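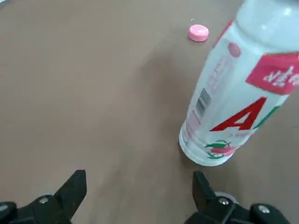
工作间笔记 / 家具与收纳

八月，星期五，下午

今天继续做书房靠墙的那一组书架。上次写到侧板已经切好，层板还没有开槽。Catrin Trevor 早上把 Hutgate 的两块样板带过来，一块是橡木贴面，一块是白蜡木贴面。我个人比较喜欢白蜡木，但是客户的桌子颜色深，放在一起可能会显得太冷。这个问题先留着，等她问过客户再决定。

层板的跨度是73厘米。图纸上原来写的是88，我觉得太长了。去年给 Pritchard 家做的那一排就是88，放了画册以后中间往下弯，虽然不很严重，可是从侧面看得很清楚。所以这次在中间加一块立板，左右两格不完全一样宽，右边窄的那格打算给客户放文件盒。Ewan Kerslake 不太同意，他说两边不对称会不好看。我们讨论了比较长的时间，最后的办法是把立板对齐桌子的右腿，这样眼睛会觉得它有理由在那里。

开槽：用的是小铣机，第一道走得太快，槽边有一点毛。后来在出口的地方夹了一块废料，就干净多了。槽深先定6毫米。给以后的自己：请先在废料上试一次，不要相信机器上的刻度，它比实际深度少一点点。我已经第二次犯这个错误了。

可调层板的孔还没有打。Catrin 做的那个打孔模板找不到了，应该在楼下的抽屉里。如果星期一还没有找到，就重新做一个，孔距用32毫米。最下面一层不要可调，固定死，整个架子会稳很多。

背板的事情也要记一下。客户问可不可以不要背板，直接看到墙。可以是可以，但是这面墙不平，上下差14毫米，没有背板的话缝隙会很明显。我的建议是做薄背板，颜色跟墙一样，顶上加一条压线，按照墙的形状修。Ewan 说压线他来修，他的手比我稳。

五金：Vondden 的墙面固定件到了3套，够用。说明书上写每套最多承重多少，我没有找到，已经写信去问。收到回信以前不装上墙。另外 Gruremeo 的抽屉滑轨还没有发货，对方的答复是“正在处理”，上个星期也是这个答复。书桌那边的抽屉只好往后推。

表面处理：我做了几块小样，水性清漆，一遍、两遍、三遍各一块，背面用铅笔写好了，放在窗台上。请大家不要拿去垫杯子。两遍的那块手感最好，三遍的有一点像塑料，我不喜欢。贴面的边一定要用细砂纸，顺着木纹，轻轻地，砂穿了就没有办法补。

还有一件小事。客户送来一张单子，写了她准备放在架子上的东西：书，一台旧收音机，几个相框，一盆很会往下垂的植物。植物要放在最上面，所以我想那一块顶板下面多刷一遍漆，浇水的时候可能会漏。收音机的深度她没有写，需要问。如果比层板深，背板上就要开一个口，电线也从那里走。现在问还来得及，装好背板再开口就很麻烦了。

下个星期要做的：
找模板，或者重新做
问收音机的尺寸（Catrin）
左边的槽开完，试装一次，不上胶
催 Gruremeo
铣刀该磨了，直径12的那一把

四点半停工。侧板平放在架子上，中间垫了木条，请不要竖起来靠墙。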